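Wandgate Tea Swap - questions we keep getting

Read this first please, then email. Replies are slow in March, sorry.

What is it?
A postal tea swap. You send tea, you get tea. Run from Gornwood by Homa Yazdani and Wenche Skjelbred, evenings mostly.

How many people are in it?
145 at the moment. Split into groups of 16 so the lists stay readable.

What does it cost?
Nothing to join. You pay your own postage. Keep the reciept if a parcel goes astray, the post office will want it.

What do I send?
Four teas, enough of each for a few cups. Loose or bags, both fine. Sealed packets preferred. If you're splitting a big bag, use clean pouches and write the name and the best before date on every one. Pencil rubs off, use a pen.

Can I send herbal?
Yes, but say so on the slip. Some people only want black or green. Silviu Anghel keeps the herbal-only group, ask to be moved and he'll do it at the next round.
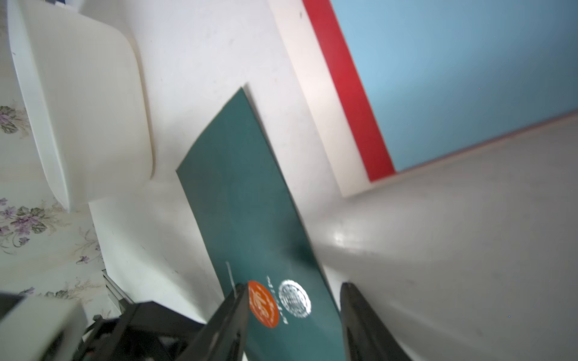 How long does opened green tea keep?
Drink it within a few months. Airtight tin, dark cupboard, away from the cooker and the spices. Black tea is more forgiving.

Should I keep it in the fridge?
Not once it's open. It picks up damp and smells. Onion especially.

My parcel hasn't come. Now what?
Wait 8 working days from the posting date, then write to Homa with the name of your sender. Don't chase the sender yourself, it gets heated. If it's properly lost Kumaresan sends something out of the spares box at Ruststead. Plain stuff usually, but drinkable.

I don't like what I got.
Happens. Pass it on next round, unopened only. Opened tea stays with you.

Can I join from abroad?
Not at present. Customs forms were eating all our time. Might look at it again.

Allergies?
Put them on the joining form, in the box marked notes. Senders see the notes before they pack. Flavoured teas can have nuts or milk in, so copy the ingredients on to the slip if you've taken them out of the orginal packet.

How do I leave?
Email before the round opens. If you've already been given a name, please send that parcel first.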